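Setting Up Your Motion-Wing Decoy
Ustley Decoys — Owner's Manual, Section 5

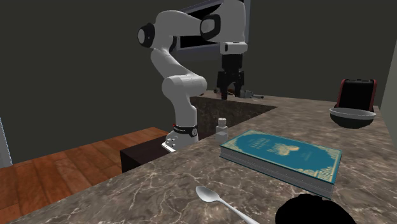

Read this section through once before you take the decoy to the marsh. The first set-up is easier at home, in good light, with dry hands. Once you have done it a couple of times, you should be able to set up in the dark with a headlamp.

Before you start

Check your state's rules on motion decoys. Some states do not allow battery-powered decoys at all, and others allow them only for part of the season. Public areas may have their own rules on top of the state's, usually posted at the check station.

Charge the battery overnight. The charger light changes from red to green when the charge is complete. Do not leave the battery on the charger for more than a day.

5.1 Fitting the battery

1. Make sure the power switch under the tail is set to OFF.
2. Open the back hatch by sliding the latch toward the tail.
3. Connect the battery plug to the socket inside the body. It fits only one way. Do not force it.
4. Lay the battery flat with the wires facing the head, then fasten the strap over it.
5. Close the hatch and press along the seal with your thumb.

Note: Sand or seed heads in the seal will let water in. Wipe the groove with a damp cloth before closing.

5.2 Planting the stake

1. Join the pole sections and tighten each thumbscrew.
2. Push the pointed end into the bottom until the pole stands without leaning. In soft mud, use the foot plate.
3. Set the top of the pole so the decoy's belly will sit at least 8 inches above the water. Allow more on windy days or where the tide is coming up.
4. Lower the decoy onto the pole and turn it until the pin drops into the slot.

Caution: Never wade out to plant a stake in water you have not checked. Use a wading staff, wear your life jacket, and keep the decoy switched off while you carry it.

5.3 Attaching the wings

1. Match the wing marked L to the left side, as seen from behind the decoy.
2. Slide the wing rod into the hub until it clicks.
3. Pull gently on the wing. If it comes out, the magnet face is dirty. Wipe it and try again.
4. Turn both wings by hand through one full circle. They must not touch the body or any grass.

Caution: Keep fingers, sleeves, lanyards and dogs away from the wings when the switch is on. Train a young dog around the decoy at home before you hunt over it.

5.4 Pairing the remote

1. Move the power switch to ON. The wings will turn briefly and stop.
2. Within 23 seconds, hold down the button on the remote until the wings turn again.
3. Walk back to the blind and test the remote from where you will be sitting.

If the decoy does not respond, switch it off, wait 5 seconds, and repeat from step 1. Most failed pairings come from a weak remote battery. If you run two decoys, pair them one at a time with the other switched off.

5.5 Placement

Set the decoy near the edge of the landing area, upwind of the open water you want birds to use. Face it into the wind and check it again when the wind shifts. On bright, still days, use the remote to stop the wings once birds have turned toward you. Late in the season, many hunters leave them off except to catch the eye of distant flocks.

5.6 After the hunt

1. Switch the decoy off before you touch the wings.
2. Remove the wings and store them flat in the sleeve.
3. Open the hatch and let the inside air dry. After salt water, wipe the hubs and pole with fresh water first.
4. Take the battery out if you will not hunt again within a week.

Replacement wings are sold in pairs under part number 311. Wings from the older Lerness model use a different hub and will not fit.

Section text by Inna Stelmakh. Revised 01/08/2025.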